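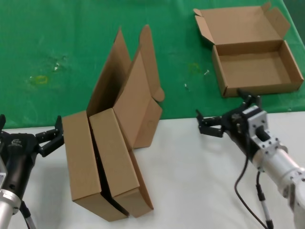

Both arms at the carton station, left gripper beside the two standing mailers, third mailer open on the green cloth.

25 October 2018

Okay, budget stuff, because Dorothy wants a shopping list from me by the end of the month and I'd rather argue with myself in here first. Short version: we need fingers, we need cable management, and I still don't know what to do about the table.

Fingers first. We've got the black metal jaws on the left arm, the angular ones with the slotted brackets, and I like them a lot for getting in close to the side of a carton. They're slim enough to work up against a panel, and you can shift them in the slots when the box size changes (two screws, a bit of swearing). What I don't like is bare metal on kraft board. Dennis reckons we should get a set of soft pads and stick them on what we've got. Kirsty wants proper moulded fingertips from Grarka, which come in at $356 a pair plus freight. I'm leaning Kirsty's way for one pair, on the left arm only, and Dennis's way for the right. If the pads peel off after a fortnight we've lost nearly nothing. I'll put both on the list and let Dorothy scowl at it.

Ask Grarka: does the $356 include the mounting screws? Last quote didn't say.

Cables. I've been whingeing about these since winter. There's a black one looping off the right wrist in a big lazy curve, the thin gray one next to it, and another gray one under the left gripper. Every time I teach a low approach I'm thinking about where that loop is going to end up. Derek priced cable sleeve and clips from Bickerstaff – $29 a kit, and he thinks two kits per arm, so four all up. Cheap! I'm calling that one approved unless somebody yells. Derek also wants spare leads with the connectors already on, and I said wait until Ismael has looked at what's in the drawer, which he says is a proper rat's nest in its own right.

Now the cartons. We're planning on the same mailer for the whole trial, the shallow one with the hinged lid, dust flaps and tuck tab. The supplier out at Pedville only does them in lots of 300, and I went back and forth on whether we need that many. I think we do. Lids and flaps get tired from being folded over and over, and I don't want us tuning the closing motion on a box that's gone floppy and then wondering why a fresh one fights back. So, one lot of 300, and somebody (me, probably) has to find shelf space. They do come flat, thank goodness.

Question I haven't settled: do we buy a fixture to hold the cartons upright, or keep standing them on their long edges on the white top and let the arms cope? The Elonach people have a little adjustable rack in their catalogue that would do it. It's lovely, it's dear, and the lead time runs into December. Ismael offered to knock one up out of aluminium offcuts over a couple of arvos. My vote is to let him have a go, see how the boxes sit, and only go to Elonach if it wobbles. Kirsty will say I'm being stingy. Fair enough.

Green cloth: put a new one on the list. It's got a yellowish stain, another fainter one, specks, wrinkles, and little white bits of something. The colour's good behind kraft brown and I want to keep the same green if we can match it, but I'd like the next one to be heavier so it lies flatter. Also a roll of double-sided tape for the front edge where it meets the white. Derek suggested painting the back half of the table instead. Hmm. Could do, but then we're stuck with it, and the table question is a whole other headache (do we go wider, do we get one on castors, who's paying). Parking that for the next round.

Item 11 on Dorothy's old list was a second set of gripper spares, and it got bumped last time. I want it back on. With two arms and no spare gripper on the shelf, one dud means half a station, and we can't do lids with half a station.

To do before I send it:
– chase Grarka on screws and freight
– Derek to confirm the four Bickerstaff kits
– Ismael to sketch the rack and measure a mailer standing up, lid open
– ask Pedville if they'll hold the carton price till December
– cloth, heavier, same green, plus tape

Dennis just came past and says put down a vacuum as well. Added.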